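January 10, 2026

In September I moved to a smaller apartment in Larville, and since then I am learning how to live with fewer dishes. Before, I had two full cupboards. Now I have one shelf, and it is 75 centimeters wide. I measured it two times because I did not want to believe it.

So I had to choose. The big plates went to my neighbor, the glasses with chips went to the trash, and I kept the bowls. I think a bowl is the most useful thing in a kitchen. You can eat soup from it, and also rice, salad, and even a piece of cake if all the plates are dirty.

My favorites are white with a dark rim. One is large and shallow, the other one is smaller and deeper. I bought them at Prilline, a little store near the bus station, and I paid 22 for the two together. They don't match exactly, but on the table they look like they are from the same family.

The tray came later. It is cream-colored, with rounded corners and a raised edge, and the small bowl fits inside with a lot of room left for bread and a spoon. Under it I like to have something with color — light blue is good, it makes the cream look warmer.

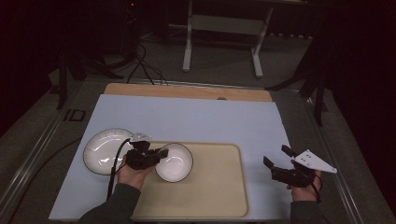
I still didn't decide where the large bowl should live. If I stack it under the small one, the shelf looks tidy, but then I must lift both every morning for my oatmeal. For now it stays next to the tray, and the tray stays out all day. Next week I want to look for a second tray of the same size, if Prilline still has them.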